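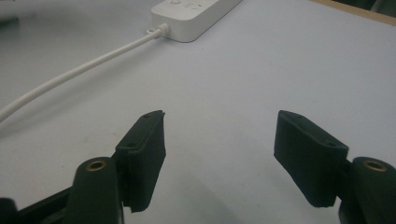
Getting marks off a pale laminate-or-whatever tabletop?
Last updated: May 18, 2021

maplebutter66
Hi all, long-time reader and very occasional poster. We bought a Zullau table secondhand in November, the light gray-white one (it leans a little blue in daylight), and I love it more than a person should love a table. My trouble is the specks and smudges. They're tiny, and my husband swears he can't see them, but when the light comes across from the window I see every one. I wipe it down with dish soap and a sponge after supper and it looks lovely for maybe an hour, and then the smudges are back in the same places. Is it the soap? Is it me? I don't know what the top is made of, the seller didn't know either and there's no label underneath.

porchlight_ann
Welcome out of the shadows! It's the soap, I'd put money on it. I had the very same thing with my sewing table for years. A little soap stays behind every time, and then hands and sleeves and coffee cups stick to it. Fill a bowl with plain warm water, wring the cloth out hard, go over the whole thing, then change the water and do it again. Then dry it with an old cotton T-shirt - not a fluffy towel, you'll only be trading smudges for lint. The first time I did mine the water came up gray and I was a bit ashamed, to tell you the truth.

dkl_workshop
I'd go straight to a melamine sponge, the white block kind. Wet it, go gently, and the specks are gone in 15 minutes. I've used them on my Worketti bench top since I bought it and it still looks fine.

porchlight_ann
Oh please don't, not before she knows what the finish is! Those are a very fine abrasive. I took the shine off a patch of my mother's counter with one, and that patch has grabbed dirt ever since.

dkl_workshop
Gently, I said. A bench isn't a counter, I'll give you that, and mine was matte to begin with. But a lot of people scare each other off a perfectly good product. Try it underneath, or at the back edge where it sits against the wall, and look at it once it's dry.

tallboy_and_tea
Could I ask whether the specks come off with a fingernail? Ours were two different things. Some were dried splashes of paint from when we did the ceiling, and those lifted with an old plastic card. The others were in the surface from the start, just part of the pattern, and I scrubbed at them for most of a winter before I compared them with the spare leaf in the closet. Same specks! I felt very silly.

maplebutter66
Well, I've just been in there with a flashlight and my reading glasses. Some of them flick off and some don't budge at all, so I may have been fighting the pattern too. I did the plain water last night, 2 bowls, and it does feel different under my hand, less draggy. I'm leaving the melamine in the cupboard for now, sorry dkl.

dkl_workshop
No offense taken. Let us know about the back edge if you ever get curious.

porchlight_ann
So glad! Give it a week of plain water before you judge, and save the soap for when something greasy lands on it.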